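Participants wanted: does a "memory booster" do anything to a slow computer?

Every few months a product turns up that promises to give an ageing desktop its youth back. The latest to land in our inbox is Zukusis, a program that claims to "free" memory you supposedly already own. We have our doubts. Colour us unconvinced by the before-and-after charts too, which came without any labels on the axes.

So we'd like to test it properly, on ordinary machines belonging to ordinary people in Clerneck and Londo. A tidy lab computer with nothing installed on it proves very little.
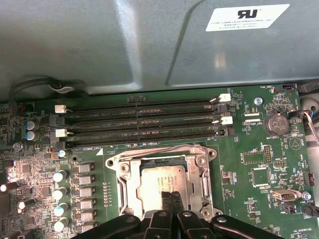
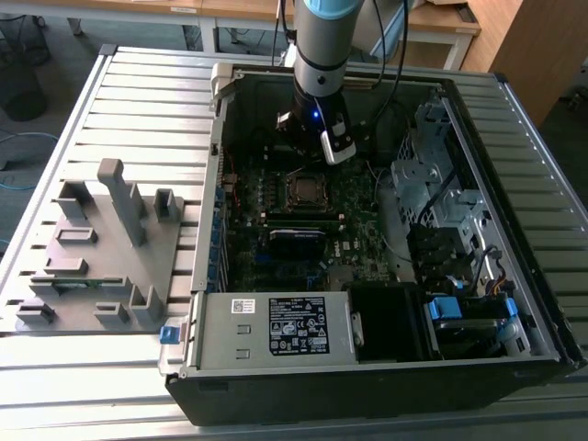 Memory slots on a motherboard; a desktop tower lying open on its side.

Who we're after

Anyone over 18 with a desktop computer at least 6 years old that they use most days. Home offices, sewing rooms, footy club back rooms, whatever. No technical knowledge needed. If you sell, repair or review computers for a living, sorry, this one's not for you.

What's involved

You keep a diary for 4 weeks, noting start-up times and anything that annoys you. Half of you will get the real program and half will get one that does nothing but show a progress bar. You won't be told which until the end. Neither will Ilona Medve, who reads the diaries.

We need 200 people. Those who finish get a $50 grocery voucher. Those who don't, don't.

The makers aren't paying for this and won't see the results early. They did offer.

To put your name down, write to Esben Bergmann at the Marinho Consumer Group with your suburb and the age of your computer. A guess is fine.

Posted 2020-09-17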